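Chapter 3

Clearing the Table

I was 15 when I got my first job clearing tables, at a family place called Chiu, and I lasted exactly one evening before I dropped a whole bin of plates down the back steps. I'd like to tell you I learned a lot from that. What I learned was where they kept the broom. The real lessons came later, mostly from a man named Jericho Layug, and a good part of this chapter is stuff he taught me while I stood next to him with my sleeves rolled up.

Let's begin with some plates and a bin to put them in.

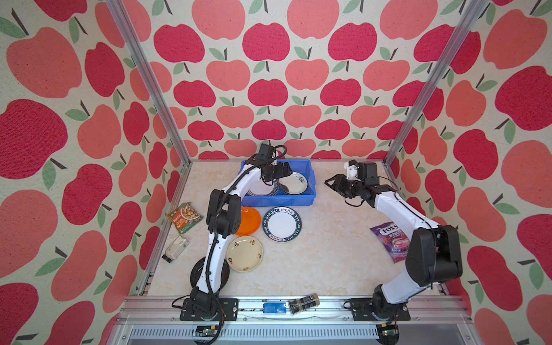
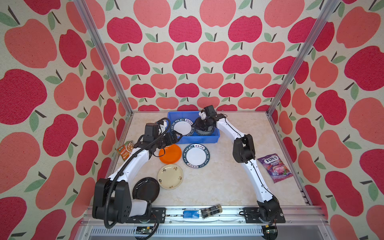
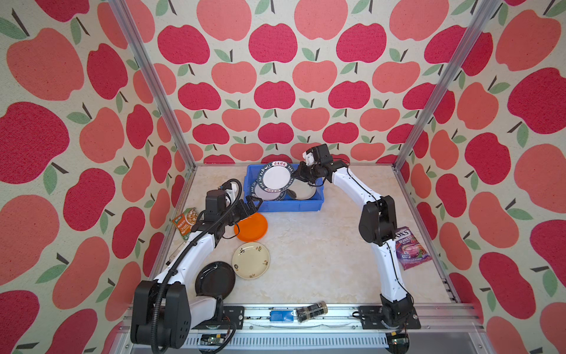 A blue bin and an orange plate turn up in all three.

3.1 BUSSING AND SORTING

Bussing is the trade word for taking used dishes off a table and getting them to the dish area. You'll hear people say "bus that one" or "bus the back section," and the plastic tub they carry is a bus bin, or a bus tub, depending on where you work. At Chiu we just called it the blue one, even after they bought gray ones.

Look at the plates in the first picture for a moment. There's a glossy orange one, a cream one with little sprigs of flowers on the rim, a dark black one, and a white one with a wide navy rim that has HAO SHI HAO WEI printed on it (that's 好食好味 or something close to it, as far as I can make out from the sound - good food, good flavor). Two more are already in the bin. If you've only ever cleared a table where every plate matched, a mixed lot like this is going to slow you down, and that's fine! I love a mixed lot. Most home kitchens are like this, and so are plenty of small restaurants that buy their plates a few at a time.

Matching plates stack themselves, more or less. Mixed plates want a bit of thought. A deep plate sitting on a flat one will rock, and a small plate under a big one makes a tower that leans the second you pick up the bin. So before you touch anything, take a look at what's on the table and find your widest, flattest plate. That's your bottom plate. Everything else goes on top of it in order of size.

Jericho had a different way, and I should give it to you fairly. He hardly stacked at all in the first round. He laid plates in the bin side by side, or leaning a little on each other, until the bottom was covered, and only then started a second layer. It's slower to fill and you make more trips, but I worked beside him for two years and I can't remember him chipping a rim. I still stack, myself. I've also chipped a lot of rims.

WHERE THE BIN GOES

Put your bin down before you pick up your first plate. It sounds too simple to put in a textbook, and yet I've watched grown people stand there holding four dirty plates, looking for somewhere to set them. The bin should be close enough that you can reach it without stepping, with clear space in front so you aren't dragging sleeves through somebody's gravy. At the back of a small table is good. A chair pulled up beside you is good too, if it's a steady one.

Leave the packets for last. By packets I mean anything that isn't a dish: snack wrappers, sauce sachets, crackers that never got opened. Keep them out of the bin. A wrapper that rides along under a plate ends up in the sink, and then in the drain, and then it's your problem at eleven at night. Unopened ones get set aside, and house rules decide what happens next. At Utness, where I ran the floor for a while, they went into a jar by the register.

A FEW NUMBERS, IF YOU LIKE THEM

In March we kept a log at Utness for one full month, just to see. We cleared 3,379 plates and broke 39 of them, which sounded awful to me until I went through the notes and saw how many had gone in one fall (wet floor, full bin, new shoes). Take that night out and we were doing pretty well. I'll come back to the log in Section 3.4, when we talk about how full is too full.

TRY IT YOURSELF

Get together six plates that don't match and one shallow bin. Clear them twice, once my way and once Jericho's. Carry the bin across the room each time and listen to it. A good load is nearly quiet. If yours rattles, set it down, lift out the top plate and see what it was sitting on. Write down the order you used both times and bring your notes to the next class.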